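Chapter 4: How the Dinner Bowl Won

By Bohdan Dmytriv
20th January

Print this page | E-mail this page

Most histories of the table begin with kings. Kings ate well, kept records, and could be relied on to die of something interesting at dinner. The trouble is that kings tell us very little about how everyone else got soup from the pot to the mouth, and everyone else is the subject of this book.

The town of Drollasberg is a better place to start. In 1760 it had a salt works, two churches that disagreed about bells, and a clerk named Hrytsenko who was told to list the goods of every household for a new tax. Hrytsenko was a thorough man and, to judge by his handwriting, a resentful one. He listed 1426 items of tableware. Of these, 51 were plates. The rest were bowls, apart from a handful of objects he entered as "other" and underlined twice.

Students are often surprised by that figure, having grown up with films in which every peasant owns a plate to bang on. But a plate is a fussy thing. It wants food that will hold still, and for most of the past food did no such thing. It was boiled, and then it was boiled again with more water when relatives came. A household that lived on porridge, broth, and beans had as much use for a plate as for a second bell.

The plate got its chance when meat grew cheaper and ovens moved indoors. It came to Drollasberg slowly, by way of the better sort of wedding. Families bought a set, put it on a shelf where visitors could admire it, and went on eating out of bowls in the kitchen. We will meet this habit again in Chapter 7, under the heading of parlors.

By the time the Vunanel pottery opened its second kiln, 140 years after the tax list, the owners were sure the bowl was finished. They said so in their catalog, at some length. They gave the front pages to dinner plates, fish plates, and a dish for holding a single boiled egg, and put bowls at the back beside the chamber pots. The bowls sold out by September. The egg dish may still be in the warehouse.

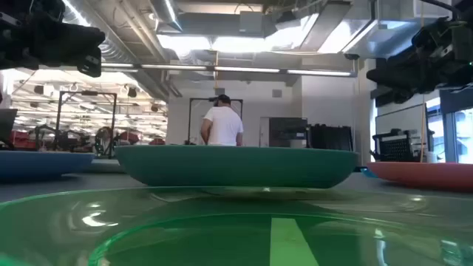
What had the owners missed? Partly it was breakfast, which had begun to come in packets. Partly it was the small apartment, where a meal was as likely to be eaten on a knee as at a table — and a plate on a knee is a short story with a sad ending. The rival firm of Zasov understood this sooner. It made one bowl in three sizes, changed the color when sales dropped, and left fish to look after itself.

This chapter follows the two firms through their long quarrel. As you read, keep an eye on who is doing the washing up. The catalogs never mention it, but it settled more arguments about shape than any designer did.

Related chapters

Chapter 2: The Spoon Before the Fork
Chapter 3: Salt, Tax, and the Kitchen Shelf
Chapter 5: A Short History of Leftovers
Chapter 7: Rooms for Showing Off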